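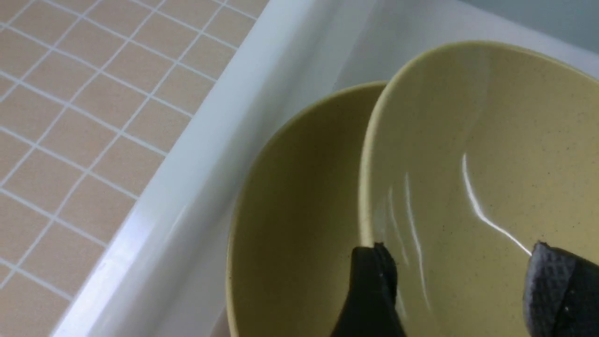
Anwara Saha

Well, the new fingers finally showed up in January, and I've been living at the tableware bench ever since. For anyone who skipped the last newsletter, we're picking a two-finger setup for the bussing project, and it came down to the Grusier pads (rubbery, waffle pattern) against the smooth ones from Handeline. Same arm, same controller, same messy pile of dishes. I've logged 368 picks so far and I have opinions!

Bowls first. A glazed bowl is a rotten thing to hold on to, and if you squeeze harder to make up for it, the whole thing swings around like a door. The waffle pads did so much better here that I stopped keeping score after lunch on the first day (sorry, Volkan, I went back and filled in the sheet). The smooth ones need a slow close and a very exact angle, and I don't have the patience for either.

Chopsticks are a different story. I had been dreading them, and I was right to. The black ones hide from the wrist camera, so I've been leaning on the head camera to find the gold bands and working out the rest from there. Spoons are easier to see but they hook onto each other, and you pull up one and get a whole family. 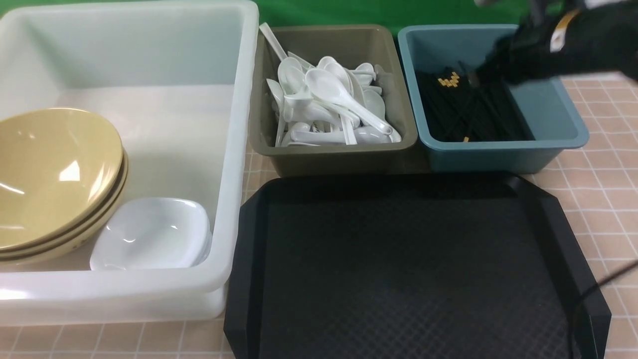
Viorica Manole wrote back to my first notes that I was blaming the pads for what was really a force limit problem, and that she'd had the same trouble with chopsticks on the Adugna line until she cut the closing speed way down. She also thinks I should quit picking from the middle of the heap and start at the edges. Fair enough! I tried her speed setting the next morning and my double grabs on the spoons dropped a lot. The edges idea I'm less sold on, as the fingers keep bumping the tub wall, but I'll give it a proper go before I complain again.

The controller has been the nice surprise. I moved the bench over to Prevus and got a cycle down to 79 percent of what the old box needed, without touching the paths. Setup ate an entire afternoon, mostly me hunting for one checkbox.

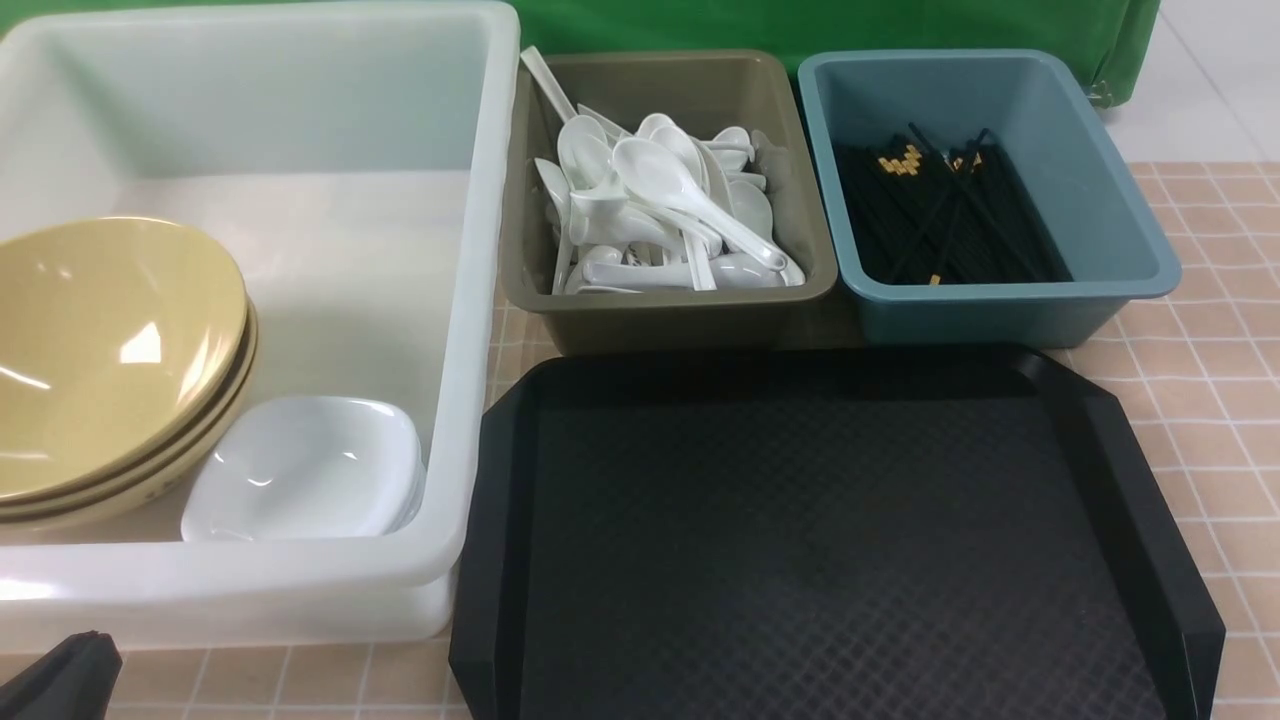 What's next on the bench

I want to run the square dishes properly. They're shallow, so there isn't much rim to grab, and when one leans on something the head camera guesses the height wrong. Margit Bakke has a depth fix she's been tweaking, and I've promised to try it on both sets of fingers.

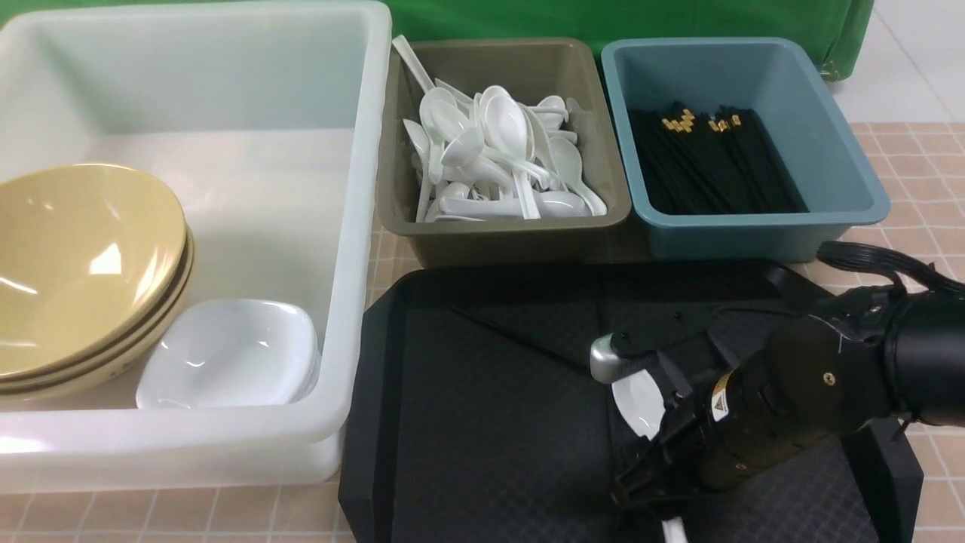
After that comes the long run, 875 picks on each set with no fiddling in between, which will be very hard for me personally. I'd also like to find out how fast the waffle pattern wears down, so I'll be weighing the pads at the start and the end. If you've got a spare set of Handeline tips in a drawer, please drop them at my desk, I've chewed up one pair already. And if you want a turn driving, come by before 10 in the morning, when the bench is mine and I'm still in a good mood.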